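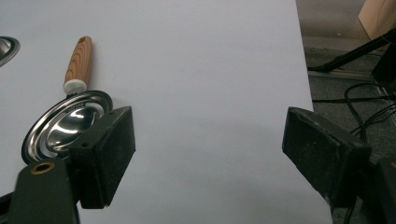 *Stainless steel on a white tabletop.*

## The Shorter Week and Its Long List of Promises

The school board in Didville wants to close its classrooms one day a week, and it has a slide deck explaining why everyone will be better off. Teachers will stay. Test scores will hold. Buses will burn less fuel. Parents, according to slide 8, will "adapt."

That last word got a laugh at the public meeting, and not a friendly one.

The plan borrows heavily from Lanuscombe, a district of 1000 students that dropped a day and is now treated as proof that the idea works. What Lanuscombe can show so far is thin. Its savings came to less than the cost of replacing one bus. Its attendance went up, but the district changed how it records absences in the same year, so the two figures can't fairly be set side by side. I asked for the older records and was told they were being "reformatted."

Didville's own numbers come from Foltport, a consulting firm hired to survey families. It got 200 responses, and 58 percent favored a shorter week. The survey went out by email only, in English only, and asked whether parents would support a schedule that "gives children more family time." It did not ask who would be home to spend it with them.

Working parents in the Mathebula neighborhood, where many jobs are shift jobs at the packing plant, put the question more plainly. Who watches a seven-year-old for nine hours? The board's answer is a "community partner" program with no partner, no building and no line in the budget. Free lunches on the closed day are listed as under review.

There is a real problem underneath all this. Didville loses teachers to richer districts every spring, and an extra day off is cheaper than a raise. Some teachers I spoke with would take it gladly. Others pointed out that the remaining days get longer, and that first graders are not at their best at four in the afternoon.

The board votes in May. The contract with Foltport includes a follow-up survey, to be sent after the change takes effect.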